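Two-sided sorting bin, is the divider worth it?
Posted 2003-10-01

ovix_fan
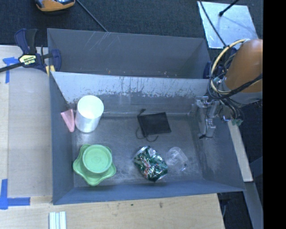 I paid 328 for this at the Viso closeout and I'm not sold. The idea is recycling on one side and everything else on the other. So far it all goes in the front. There's a crushed can sharing the floor with a drawstring pouch and a green star dish, and the back half is empty. Has anybody gotten a household to use both sides?

ban1428
No. We had one since July and gave up. People throw at the closest opening. Look at the top of your divider, streaks all down it already. Is that paint or dirt?

ovix_fan
Can't tell. Haven't scrubbed it yet.

chaewon_ham
I disagree with ban. Ours works fine, but I put a label on each side. The dish and the white cup shouldn't be in a bin in the first place, that's a shelf problem.

ban1428
Labels lasted two weeks here. And the metal scuffs if you look at it wrong.

chaewon_ham
It's a bin. Scuffs are fine.

2755miles
For 328 I'd want more than a bent sheet down the middle - two plastic tubs do the same job. Would Viso take it back?

ovix_fan
Closeout, so no returns. I'll try the labels but I doubt it.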